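工单：热水器夜里反复报警停机，早上洗澡水忽冷忽热
状态：处理中，等配件
设备：Trason 燃气热水器，壁挂，配 Korina 的前置过滤器
提交渠道：Plandgate 住户报修

先说明一下，我不是专业的，就是个爱自己动手的住户，下面按我折腾的顺序写，啰嗦的地方师傅们直接跳过就好。

毛病是从 7 月开始的。一开始只是洗到一半水突然变凉，过一会儿又自己热回来，我还以为是邻居家同时在用水。后来面板开始闪红灯，半夜没人用水它也会“滴滴”叫两声，然后整个停掉，得拔插头重来。最烦的是它不是每次都犯病，客服让我录视频，我举着手机站在那儿它就乖得很，手机一放下，凉水来了！

第一步我查的是水压。说明书里讲水流太小会点不着火，我就把厨房和卫生间的龙头一个一个开，听点火声。厨房这边很正常，一开就“嘭”一声着了；卫生间开到一半的时候会犹豫一下，有时要等 4 秒才点着。我把花洒拧下来看，里面一圈白色的水垢，用白醋泡了一晚上，装回去水是大了不少，但该报警还是报警。 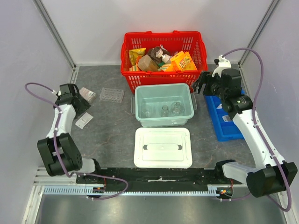

第二步轮到过滤器。Korina 这个过滤器装在阳台角落，位置特别别扭，拧滤瓶要侧着身子，扳手还只能转一小格一小格的。滤芯拆出来颜色发黄，摸着有点滑，底下沉了一层细沙（前阵子小区换过主管，我猜是那时候进来的）。我冲干净装回去，顺手把密封圈也抹了点硅脂。注意一点，装回去以后一定要先慢慢开阀排气，我第一次心急，一下拧到底，水管抖得整面墙都在响，吓得我赶紧又关了。

排完气再试，卫生间点火利索了，我高高兴兴在工单里写了“已解决”，结果当天晚上两点多又滴滴滴。所以如果你们后台看到我把工单关了又开，就是这么回事，不好意思哈。

第三步，客服建议把温度设定从高往低调，看是不是过热保护。我调到 40 度，连着洗了两晚都没断过，调回去第三晚又断。听上去像是找到原因了对吧？可夜里没人用水的时候它根本不烧，温度设多少都应该没关系才对。我把这个疑问写给客服，回复是“建议观察”，唉。

洗完澡我就坐在台子边上写记录，想到哪儿记到哪儿，所以顺序可能有点乱。

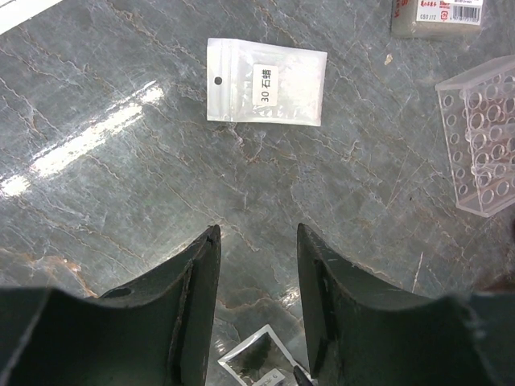 图：台面，灰色大理石纹，带锈橙色细纹，左侧有反光。

第四步是查电。我把热水器的插头从原来的排插换到墙上的独立插座，因为排插上还挂着洗衣机，我怀疑洗衣机脱水的时候电压会往下掉。换完当晚没报警，第二晚也没有，我又开始高兴了。可是第三晚，凌晨，滴滴。不过这次有进步：面板停在故障码上没有消失，显示的是 19。以前我每次都是迷迷糊糊拔了插头就回去睡，码早就没了，白白浪费了好多次机会。

翻说明书最后那张表，19 对应的是“防冻传感器信号异常”。大夏天里报防冻，怪不得谁都没往那边想！我关电关气，拆下面板看了一眼（不建议大家学我，客服后来也说了我一顿），传感器那根线的插头是松的，轻轻一碰就晃，插针上还有一点点绿锈。我猜夜里水管一凉一热，接头跟着动，信号就断了，机器以为出事了就停机。白天洗澡忽冷忽热是不是同一个原因，我还不敢说死。
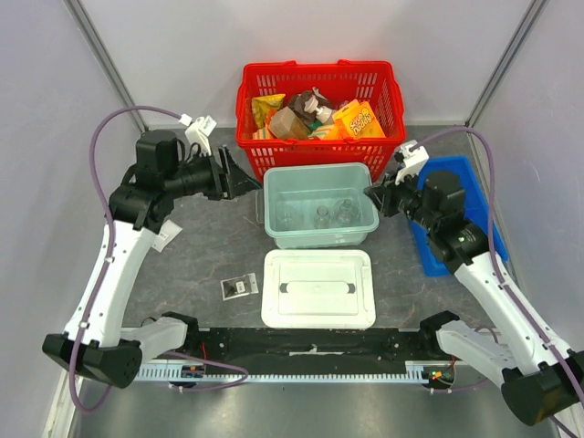 本页最后修改：2023年10月20日 星期五

补充一下后续。插头我用电子清洁剂喷过，晾干以后重新插紧，夜里安静了挺长一段时间，我差点又要点“已解决”，这次忍住了。前几天降温，它又叫了一回，码还是同一个。打电话给 Sung 维修点，那边听完直接说线束要换，光清洁插头顶不了多久，绿锈会再长出来。线束要从外地调，大约 2 周到货。

目前的临时办法：
晚上睡前关掉热水器电源，早上用之前再开。
温度先保持在低的那一档，别往回调。
报警了先拍面板，再断电。

还有几个问题想请后台的师傅帮忙看看：线束换完以后，防冻传感器本体要不要一起换？Sung 那边说可换可不换，价钱差得倒不多，我主要是不想再拆一次壳。另外过滤器进了沙，热水器进水口那个小滤网要不要也拆出来洗？我看说明书上画了它的位置，但是没写怎么拆，怕拧坏了漏水。

配件到了我会在这个工单下面接着更新，请先不要自动关闭，谢谢！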